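Home Explore Notifications Lists Profile

Search posts Search

Florencio Aranda
14 Oct 2025

Thread on where we're at with the parts-handling demos at Grorine. We've recorded 2,869 episodes since September. After review, 1,963 are good enough to train on.

Most of what got thrown out was operator hesitation. You hover, you second-guess the grip, and the policy learns to hover too. Visitación Soler wrote our labelling guide and she's strict on this - any long pause over the part and the episode goes.

The current task is the tray with the processor and the memory module. Pick one, lift it clear, put it back in its holder. Putting it back is much harder to teach than picking it up.

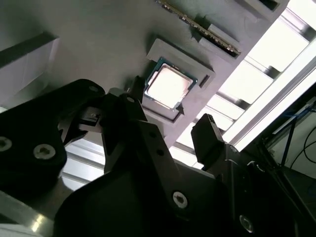

We move the tray between episodes. Different angle, different spot on the bench. Early on we left it square for a whole week and the model learned the bench instead of the part.

Shiny parts are their own problem. Glare off metal changes with every small turn of the wrist, so we record under three lighting set-ups and log which one was on.

Of the good episodes, 1,680 are single-part picks. The rest have both parts in one run. I'd like that split to be more even before we retrain.

Failed grasps get their own folder. If the operator recovers cleanly we keep the whole thing - recoveries are worth having.

Next up is the Olmedo tray, which has tighter pockets. Will post once we've got a first batch labelled.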